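FOR RELEASE: Aug 11, 2018

Niltow Student Robotics Club Opens Two-Arm Handling Project to New Members

Club to show its practice hand exercise at the Orkar student meet in October

NILTOW — The Niltow Student Robotics Club has finished the first stage of Drarnier, a student project in which two small robot arms work on one object at the same time. The club will take new members into the project this fall and will enter it in the open category at the Orkar student meet in October.

Drarnier uses a practice hand as its main test object. The exercise centers on the wrist, where a small split ring passes through a plastic tag just above a knit sleeve. One arm has to close its jaws on the ring without catching the sleeve or pulling the tag out of line. The ring is thin and metal, the tag is stiff, and the palm and fingers are rubbery, so each part calls for its own grip setting.
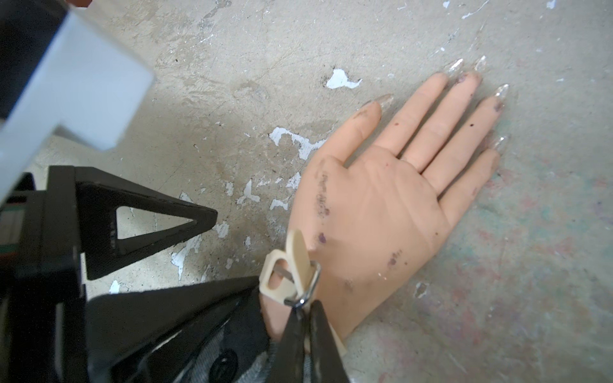 Work Area and Equipment

Both arms are bolted to a plate along the front of an aluminum-framed cell. Each arm carries its own camera near the gripper. Mesh baskets on the walls hold small parts, and a toolbox stays on the floor at the right side. Students plan arm paths with the baskets and toolbox in place, and a path that passes too close to either one is sent back for changes.

The cell walls are covered in a brown, white and green floral print. Club members chose a busy pattern so that software written to find the hand would not depend on a plain background. The floor is left mottled for the same purpose.

"Students first ask for a clean white box," said Rhona Ogilvie, who leads the club. "A program that only works in a clean white box does not teach them much about vision. We set up the cell with the pattern in place and kept it that way."

Members work in teams of four. Two students are assigned to the arms, one to the cameras and one to the written log. Assignments change at the start of each unit. 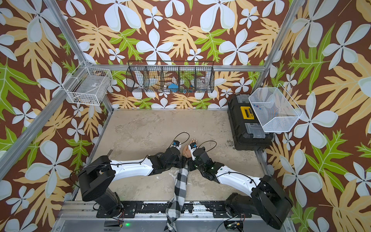

Two-Arm Exercises

The second stage of Drarnier covers shared handling. Both grippers are brought to the hand near the middle of the floor, and the arms must hold their positions without pushing against each other. A checkered cloth at the wrist adds a soft material to the task. Cloth shifts and folds during a move, and the control program has to allow for this.

Each team may log up to 650 trials per term. A trial is recorded as complete, partial or stopped. Stopped trials are reviewed by the full team before the arms are run again.

"The log is the part we grade," said Elspeth Lindsay, who teaches the electronics unit. "A stopped trial with a clear entry is worth more to us than a complete one with no notes." 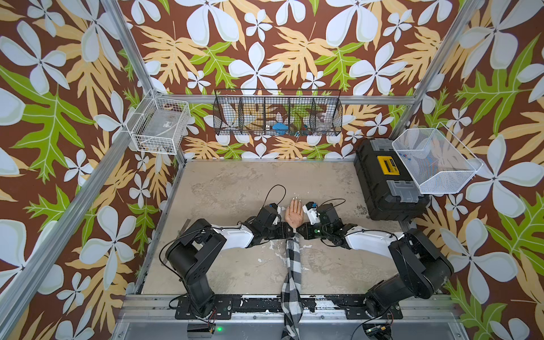
Joining the Project

Drarnier is open to students who have passed the club's Ferreira safety unit, a short course on emergency stops, cable checks and working distance. No programming experience is needed for the first term. Application forms are available from the club office at Niltow.

Contact: Rhona Ogilvie, Niltow Student Robotics Club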